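NOTA DE PRENSA

Clirnomia abre su casa de baños termales en Jarkudham: dieciocho habitaciones, agua caliente y nada de prisas

Jarkudham, 12 de abril de 2021

Me han pedido que esta nota la escriba alguien de comunicación, con sus frases hechas y su "apuesta decidida por la excelencia", pero la casa es mía, las ojeras también, y prefiero contároslo yo. Así que allá va: Clirnomia abre por fin sus puertas en Jarkudham, en el camino viejo que baja hacia el río, y yo llevo una semana durmiendo fatal de pura emoción.

Para quien no conozca la zona, Jarkudham es un pueblo de valle estrecho, con dos panaderías (las dos buenas, no me hagáis elegir) y un manantial que lleva toda la vida saliendo por detrás de la antigua lavandería. Mi abuela bajaba allí a meter los pies en invierno. Yo también, de niña, y volvía a casa oliendo a azufre y con los calcetines empapados en el bolsillo. De esa costumbre sale todo esto, aunque por el medio haya habido permisos, tuberías, un tejado que hubo que rehacer entero y más reuniones de las que quiero recordar.

El hotel tiene 18 habitaciones. Podrían haber sido más, el edificio daba de sí, pero me apetecía que por la mañana se pudiera desayunar sin hacer cola y que en las piscinas no hubiera que pedir turno. Casi todas miran al valle. Las que dan al patio son más frescas en verano y más silenciosas, y os confieso que son mis favoritas, aunque todo el mundo pida las otras.

Y ahora el agua, que es a lo que se viene. Hay tres piscinas interiores, de templada a bien caliente, y una exterior abierta todo el año. La exterior es la joya, sobre todo de noche, con el frío en la cara y el vapor subiendo. Al lado está la sala de vapor, pequeñita, con bancos de piedra, y después el cuarto de reposo, donde no hay música. Lo digo porque me lo preguntan mucho: no, no hay flautas ni ballenas. Se oye el río, y si alguien ronca, se oye también.

El circuito completo dura lo que cada cual quiera. Tenemos un recorrido recomendado para quien viene por primera vez (lo encontraréis impreso en recepción y en la puerta del vestuario), pero quien prefiera quedarse dos horas en la misma piscina mirando al techo tiene todas mis bendiciones.

Los tratamientos los lleva el equipo de Uysal, un centro que ya trabajaba con barros y aceites en la comarca y que se ha venido con nosotros con todos sus cacharros. En la carta hay 11 tratamientos, desde un masaje de espalda cortito hasta el ritual largo de barro y envoltura, que te deja como una sábana recién planchada. Los he probado todos. Alguien tenía que hacerlo, ¡qué sacrificio! Conviene reservarlos al mismo tiempo que la habitación, porque las cabinas son pocas y los fines de semana se llenan enseguida.

De la comida hablo con menos autoridad y con más hambre. El comedor se llama Tostlow, como la finca de al lado, de donde nos llega la verdura. Se cocina sencillo: caldos, pescado de río cuando lo hay, mucha legumbre, pan del pueblo (de las dos panaderías, en días alternos, por diplomacia). El desayuno se sirve hasta tarde y entra en el precio de la habitación. La cena va aparte y está abierta también a quien no se aloje, con reserva.

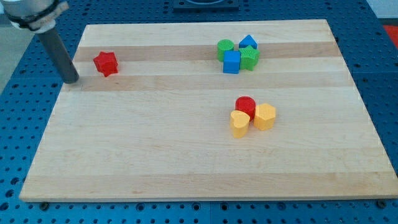
Tabla de cortar de arce en tonos claros. Foto: Clirnomia.

Otra cosa que me hace muchísima ilusión son los paseos. Desde la misma puerta sale un sendero que sube entre castaños hasta una altitud de casi 700 metros, con un banco arriba del todo y unas vistas que quitan el poco aliento que te queda. Es cuesta, no os voy a engañar. Se sube con calzado cerrado y se baja pensando en la piscina caliente. En recepción prestamos bastones y hay mapas en papel, que en el valle la cobertura va y viene según le dé.

Información práctica, que si no luego me riñen. Clirnomia abre al público a lo largo de este mes de abril. Las piscinas funcionan todos los días desde las 9 de la mañana, para huéspedes y para visitantes con pase de día. El aforo es limitado y las entradas se reservan por adelantado, por teléfono o en nuestra página. La mascarilla es obligatoria en las zonas comunes interiores, salvo dentro del agua. Toallas, albornoz y zapatillas van incluidos; el bañador lo ponéis vosotros (y si se os olvida, en la tienda hay algunos, más prácticos que bonitos). Se admiten mayores de dieciséis años. Hay aparcamiento detrás del edificio, y quien llegue en autobús puede avisarnos y bajamos a buscarle a la plaza.

A los compañeros de la prensa: me encantará enseñaros la casa con calma, en grupos pequeños y con cita. Venid con bañador, por favor, que un balneario explicado desde el pasillo pierde mucho. Tenemos más fotografías en alta resolución y un dossier con planos, carta de tratamientos y tarifas, que enviamos a quien lo pida.

Contacto para medios y reservas de visita: oficina de prensa de Clirnomia, camino viejo del río, Jarkudham. Contestamos por las mañanas. Por las tardes también, pero más despacio.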